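쿠키 안내: 이 사이트는 방문 통계를 위해 쿠키를 사용합니다. 계속 이용하시면 쿠키 사용에 동의하신 것으로 간주합니다. [동의] [설정]

올데일(Alldale) 연구동 방문기: 원심분리기 로딩 공정의 정지 사고와 그 이후

2024년 9월, 올데일 자동화 연구동의 공개일에 다녀왔다. 참가자는 20명이었고 오전은 강의, 오후는 견학이었다. 내가 신청한 것은 오후의 '고장 사례' 세션이다. 잘 돌아가는 설비 시연은 다른 행사에서도 볼 수 있지만 멈춘 설비를 놓고 이야기하는 자리는 드물어서 이쪽을 골랐다.

세션 진행은 공정 안전을 맡고 있는 엠버 가사이드(Amber Garside) 씨가 했다. 다룬 사례는 지난 4월 드롤든(Drolden) 시험 라인에서 난 정지 사고다. 양팔 로봇이 짧은 튜브를 집어 둥근 트레이에 세우는 작업이었는데, 튜브를 서로 붙여 세운 자리에서 그리퍼가 옆 튜브를 함께 물었다. 힘 제한이 걸리기 전에 튜브 두 개가 깨졌고, 파편이 트레이 안으로 들어갔다. 다친 사람은 없었다고 한다.

사고 이후 드롤든 팀은 같은 작업을 시뮬레이션으로 옮겨 다시 돌리고 있다. 견학실 모니터에는 그 화면이 그리퍼 시점과 천장 시점으로 나왔다.

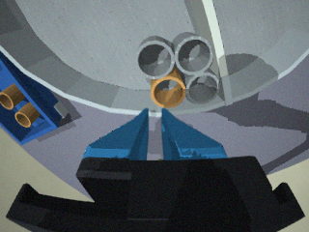
그리퍼 시점의 시뮬레이션 화면. 파란 손가락 끝 바로 앞에 회색 튜브 세 개와 주황빛 튜브 한 개가 모여 있다.

가사이드 씨는 이 시점에서 튜브 사이의 간격을 보라고 했다. 튜브끼리 닿아 있거나 거의 닿아 있으면 손가락이 들어갈 틈이 없다. 사고 당시 프로그램은 목표 튜브의 중심 좌표만 확인했고 이웃 튜브까지의 거리는 계산에 넣지 않았다. 손가락은 끝으로 갈수록 좁아지는 모양이라 끝만 보면 들어갈 것 같지만, 조금만 내려가도 폭이 넓어져 옆 튜브의 테두리를 누르게 된다는 설명이었다.

두 번째 원인은 정지 조건이었다. 힘 센서 값이 기준을 넘으면 멈추도록 되어 있었으나 판정 주기가 200밀리초였다. 그 사이에도 손가락은 계속 닫혔다. 지금은 주기를 10밀리초로 줄였고, 닫힘 속도도 원래의 30퍼센트로 낮췄다. 그만큼 한 번 집는 데 걸리는 시간이 늘었다. 생산 쪽에서 불만이 있느냐는 질문이 나왔고 가사이드 씨는 있다고 답했다.

이어서 마유리 타위삭(Mayuree Thaweesak) 씨가 양팔의 간섭 문제를 설명했다. 캄올랏(Kamolrat)이라는 이름의 경로 계획 모듈을 담당하는 분이다. 4월의 사고 자체는 한쪽 팔에서 났지만 기록을 다시 검토하면서 두 팔의 안전 거리 설정에도 빠진 부분이 발견되었다고 한다. 한쪽 팔이 비상 정지하면 다른 팔도 같이 서야 하는데, 정지 신호가 한 방향으로만 연결되어 있었다. 왼팔이 서면 오른팔은 섰고, 오른팔이 서면 왼팔은 하던 동작을 끝까지 했다.
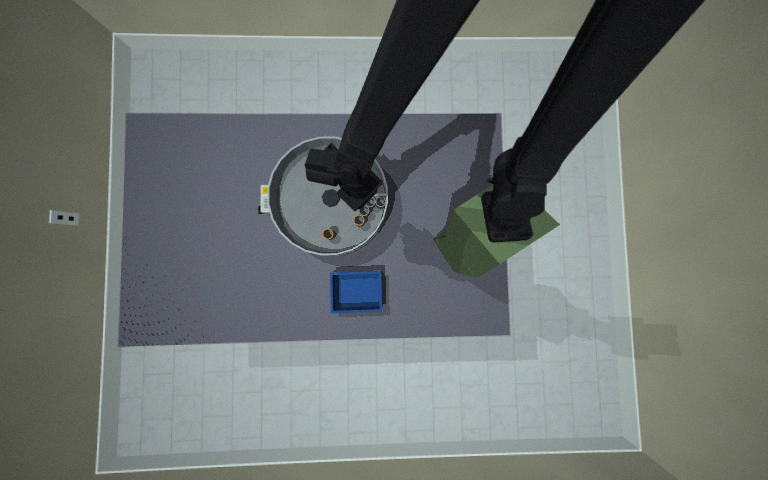
천장 시점의 시뮬레이션 화면. 왼팔 끝이 둥근 트레이 위에 있고, 오른팔은 작업대 오른쪽 끝에 있다.

타위삭 씨는 위에서 본 화면으로 팔이 트레이를 가리는 범위를 짚어 주었다. 그리퍼가 트레이 위로 들어가면 천장 시점에서는 안쪽 일부가 손목에 가린다. 드롤든 라인에서는 천장 카메라 한 대로 튜브 위치를 확인하고 있었기 때문에, 집기 직전의 위치는 팔이 들어가기 전에 찍은 값이었다. 앞 동작에서 튜브가 조금 밀려도 프로그램은 알 수 없었다. 현재는 손목 쪽 카메라로 한 번 더 확인한 뒤에 손가락을 닫는다.

질의응답에서 내가 물은 것은 파편 처리다. 트레이에 들어간 파편을 어떻게 치웠는지가 궁금했다. 당시에는 절차서가 없어서 작업자가 펜스 문을 열고 들어가 손으로 꺼냈다고 한다. 문을 열면 동력은 차단되지만 팔에 남은 압력까지 빠지는지는 확인하지 않았다. 가사이드 씨는 사고 보고서에서 이 부분을 가장 무겁게 적었다고 했다. 지금은 잔압 확인과 잠금 표시를 마친 뒤 집게로 꺼내고, 트레이는 통째로 교체한다.

다른 참가자는 시뮬레이션에서 깨지는 현상까지 재현되느냐고 물었다. 답은 아니라는 것이었다. 접촉 여부와 힘의 크기까지만 보고, 파손 판단은 실물 시험 값을 기준표로 만들어 따로 한다. 기준표는 간돌라리(Gandolari) 시험실에서 작성 중이며 아직 공개 전이다. 자료집에도 그 쪽은 제목만 있고 비어 있었다.

아쉬운 점은 실물 라인을 유리 너머로도 보지 못한 것이다. 점검 기간이라 출입이 막혀 있었다. 강의실에서 견학실까지 안내 표지가 부족해 늦게 들어온 사람이 여럿 있었고, 모니터가 작아 뒷줄에서는 트레이 안쪽이 잘 안 보였다. 자료집은 접수대에서 받을 수 있으며 고장 사례 부분은 흑백 인쇄다.

다음 공개일에는 정지 신호를 양방향으로 바꾼 뒤의 시험 결과를 발표한다고 한다. 일정은 올데일 게시판에 올라온다.

관련 글
- 협동로봇 펜스 문 인터록 점검 기록
- 드롤든 시험 라인 1차 방문 메모
- 힘 센서 판정 주기, 어디까지 줄일 수 있나
- 간돌라리 시험실 견학 신청 방법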